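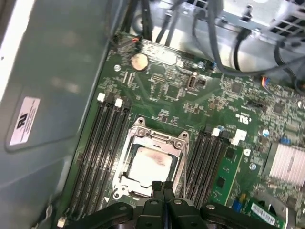
Adwoa Kpodo asked last week whether the Tasta kit is worth the money for a small refurbishing shop, and I'd say it depends on what you expect it to do with a processor socket. Our trial unit came with the arm, the two-finger gripper, the wrist camera and the Ornance software. Price on the quote was 341 a month on a lease, setup not included. I'll put down what we have so far and others can add to it.

We take in used towers and workstations and pull the memory, processors and coin cells before the boards go on. The kit is good at memory as long as the latches are already open. It is slow at anything with a lever. Old thermal paste on the processor lid confuses the part finder now and then, because the software was trained on clean lids.

– tbosman

Search this forum Go Advanced search

leire_g wrote:
Which release of Ornance are you on? We had the paste problem all through August and it got much better after the update. It still misses when the paste only covers one side of the lid. We wipe the lids by hand now before the tower goes under the arm, and that adds 90 seconds a unit. Not great, but the misses stopped being worth complaining about.

tbosman wrote:
We are on whatever was installed when it arrived. I'll check. If wiping by hand is the fix then I don't see what I'm leasing. The person doing the wiping could lift the lever and take the processor out in the same 90 seconds.

leire_g wrote:
For one tower, sure. We run them in batches. One person preps a row and the arm works down it while that person is doing something else. You have to look at the whole shift.

kpodo.a wrote:
Thanks, both. My question was more about the gripper. Wilurau sells the same arm with a narrower one, and the Tasta gripper looks wide to me for getting down next to the memory slots. Do you hit the case wall?

tbosman wrote:
Not the wall so far. The body of the gripper is the wide part and the fingers are close together when shut, so the tips get in fine. What happens is that the body hides things from you if you are watching from above. On a workstation board with memory on both sides of the socket it can sit over the ends of both banks. The camera is at the wrist, so it has the same trouble. You need to have it look first from higher up, then go down.

Cables are worse than the wall. Tie them back or unplug them. Ours snagged a fan lead on the second day and the arm stopped with a force error, as it should. No damage, but somebody has to walk over and clear it.

fiifi_bawa wrote:
I disagree about memory being the strong point. We logged 242 towers with this kit and modules were the most common failure for us. The fingers hold well on a tall module and badly on a low one. Agbeko makes soft finger pads that fit the same mount and those helped a lot. They wear out, so order spares.

leire_g wrote:
Were the low ones held at the ends or in the middle? Ours is set to grip at the middle and rock slightly. I have not seen many failures.

fiifi_bawa wrote:
Ends. That was the default profile we were given. I'll try the middle and report back.

a.quansah wrote:
We sent ours back after 6 weeks. The hardware was fine. Support took days to answer, and every new case layout needed somebody to sit down and teach positions again. If you get pallets of the same model from one office, you may be happy with it. We get mixed loads and it never paid off.

kpodo.a wrote:
Mixed loads is what we have, mostly. Did you ask for a shorter lease, or did they offer it?

a.quansah wrote:
I asked. They will do a trial month if you push – get the return shipping in writing. Ours was left out and we paid for the crate.

tbosman wrote:
Same here on the shipping, it's in the setup line on my quote. Leire, I looked, and we are two releases behind on Ornance. Updating tonight. I'll run the same batch again without wiping the lids and post what it misses.

Last updated: Monday, January 6, 2020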